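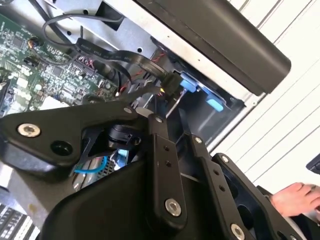 Linia opens its walking dance program in Wotgate to visitors from August

Shares 34 | Comments 2

WOTGATE — The dance association Linia will offer guided walks with open classes in the old harbor quarter of Wotgate from the first weekend of August. The program has the name Ninau and will continue until the end of the school holidays. It is intended for visitors and also for people of the town who have never taken a dance class before.

Each walk starts at the ferry steps and passes the former dance halls of the quarter. On the way the guide tells how the street dances of Wotgate developed, and which steps came with the dock workers and the traveling bands. The group stops in three yards, where dancers of Linia show a short piece. The walk finishes at the Thaweesak studio with a class for beginners. The complete program takes two and a half hours, of which 60 minutes are for the class.

In the last season 2,305 people took part in the indoor classes of Linia. Many of them asked in the feedback forms where the dances come from and if it is possible to see these places. The new walks are the answer of the association to this wish.

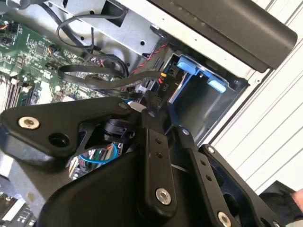 Last changed: Thursday, July 4, 2024

The guides are dancers who grew up in the quarter or have taught there for a long time. They receive a fixed fee for each walk, also when the group is small. Linia has agreed with the residents of the yards that music will be played only until eight in the evening, and that no loudspeakers will be used on Sunday mornings. One yard, behind the old rope store, is still under repair. If it is not ready in time, the group will stop at the fish market instead.

A group can have up to 34 guests. Walks are held on Friday, Saturday and Sunday afternoons, in English on all days and with a second language on request. Guests should wear flat shoes with which they can turn easily. The streets in the upper part are steep and have many stairs, so Linia also offers a shorter route along the water, without stairs, every Saturday. Please mention this route when you make the booking.

Tickets can be booked at the counter of the Thaweesak studio or by telephone. Children under 12 take part free of charge if they come with an adult. In case of strong rain the walk is shortened and the class is made longer — the ticket stays valid and no new booking is necessary.

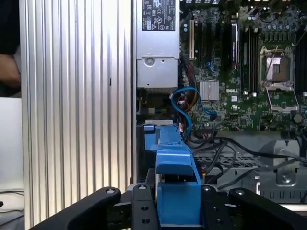

Thaweesak said that the studio is glad to have the beginners in its large room again, and that it would like to keep one open class per week after the summer if enough people ask for it. It added that the regular evening courses will stay at their usual times during the walks.

At the closing evening of Ninau, at the end of August, all the dancers will perform together in the square at the ferry steps. For this evening 74 seats will be put up for older guests and for people who cannot stand for a long time. All others are welcome to stand, or to dance. The entrance is free.

Journalists who want to join a walk are asked to write to the press office of Linia at least three days before. Interviews with the guides are possible after the class.

Related news
Linia extends evening courses for adults
New floor for the small room at Thaweesak
Wotgate harbor quarter: street closings in August
Call for musicians for the Ninau closing evening

Contact: Linia press office, Wotgate | © 2024 Linia | Back to top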